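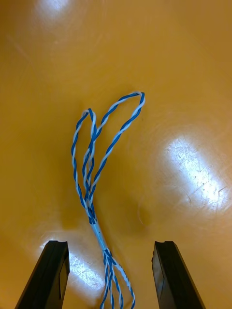

Jobs > Current vacancies > Installation and maintenance

Trainee network cabling installer (2 posts)

Posted in May by the Mogensen recruitment desk

Mogensen puts in and looks after data cabling for schools, surgeries, small offices and a few warehouses. We work out of a yard and workshop in Pesness and most of our jobs are within an hour's drive of it. We are taking on two trainees to start in September.

You do not need to have done this work before. Both posts are full time and permanent, subject to a six-month probation. Training is paid at the same rate as the rest of your hours.

What the work is

For the first few weeks you will be in the workshop learning to strip, terminate and test cable. After that you will go out with a crew of three. Most of the day is pulling cable through ceilings and trunking, fitting wall outlets, dressing cables into cabinets and labelling both ends. You will also lift floor tiles, drill walls, clear up, load the van and write up what was done on the job sheet.

The largest job on the books is the Clomeo building in Juvirside, a former furniture showroom that is being turned into offices and a training centre. It has 1,202 outlets to fit over two floors, and 136 of them have to be live before the first tenants move in. Expect to spend most of the autumn there. After that the work goes back to smaller sites, a lot of it in school holidays.

Hours and pay

The basic week is 39 hours. We leave the yard at 7.15am and are usually back by 4.30pm, with an earlier finish at the end of the week. Travel from the yard counts as working time. Some evening and weekend work comes up when a customer cannot have their network off during the day. It is paid at time and a half and shared out by rota.

Pay is by the hour and is reviewed at the end of probation and again once you have passed your first certificate. The current rates are in the applicant pack. There is a payment of £3,000 on completing the two-year training plan, made with that month's wages. Holiday is 25 days plus bank holidays — five of those days are kept back for the Christmas closure.

We supply hand tools, boots, work clothing and a phone. Tools stay with the firm if you leave in the first year.

What we ask for

You must be 18 or over. You need to be able to work from ladders and in roof spaces, and to tell cable colours apart reliably, for which there is a short check at interview. You should be able to read a floor plan or be willing to learn. A driving licence is useful but we will consider people who are taking lessons, as long as they can get to the yard on time.

A lot of our sites are schools, so an enhanced background check is needed before you start. We pay for it.

How to apply

Ask for the applicant pack by email or collect one from the yard office between 8am and 4pm. The form is four pages. Please fill it in even if you are sending a CV — we cannot shortlist from a CV alone. Tell us about any practical work you have done, paid or not, including things at home.

Applications close at noon on the last working day of June. Interviews will be held at the yard in July and take half a day, with a practical task in the workshop and a talk with two of the supervisors. Bus fares are refunded. If you need any changes made for the interview, put them on the form or ring us.

People who applied last year are welcome to apply again.

Mogensen, Pesness yard | Contact the recruitment desk | Copyright Mogensen | Back to top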